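## 4. Recording the towel task

This section explains how to collect demonstrations for the towel task with the hand-held gripper. Read section 3 first if your gripper is not yet paired with the Estaro recorder.

One full set is 200 demonstrations from one operator. Do not mix operators inside a set.

### 4.1 Before the first recording

1. Charge the gripper and check that the recorder shows at least 40 percent battery.
2. Open and close the jaws 10 times. The movement must be smooth from end to end. If you feel a stop in the middle, go to section 7.
3. Wipe both finger pads with a clean cloth. Let them dry.
4. In the Estaro menu choose **New set**, then type the task name and your operator code.
5. Run **Jaw calibration**. Keep the jaws fully open until the first beep, then close them fully until the second beep.

> **Note:** Calibration is kept for one session only. If you turn off the recorder for lunch, you must do it again.

### 4.2 Recording one demonstration

1. Put the folded towel on the table and the open box beyond it. Change the positions a little each time.
2. Hold the gripper above the towel with the jaws open. Press the trigger button once to start.
3. Wait one second without moving. The software uses this part to find the start pose.
4. Lower the gripper and close the jaws on the towel. Take it by the fold, not by the loose corner.
5. Lift slowly and carry the towel to the box.
6. Open the jaws, move back, and press the button again to stop.

> **Caution:** Keep your free hand away from the jaws and out of the camera view. A hand that appears in only part of the set can teach the model a wrong signal.

If the towel falls on the way, do not stop. Pick it up again and finish, then mark the file as **Recovery**. These files are useful - we keep them in a separate folder and add them at the second training.

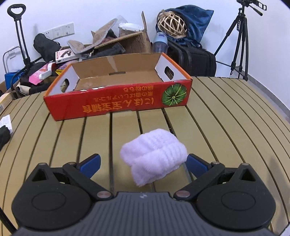
*Ksawery Grabowska*

With the towel between the pads, look at how it sits before you carry it further. The plush folds are thick, so it is easy to squeeze more than necessary. Close the jaws until the towel does not slide, and stop there. The box can stand in any direction, and the printed side does not matter for the task.

You do not need to clear the things behind the table. In the Clarside set from March we used a plain wall only, and the model had difficulties when Lena Ziółkowski tried it in another room. Now we record in normal rooms and change the room after each set.

### 4.3 Checking the files

1. Open the set in the viewer and play every file at double speed.
2. Delete files shorter than three seconds.
3. Check that the jaw curve goes down once and up once. Two drops usually mean a Recovery file without the mark.
4. Press **Upload**. Leave the recorder connected until the light is green.

The recorder memory holds 600 files. Upload after each set - older files are not overwritten, but the recorder will refuse to start a new one when the memory is full.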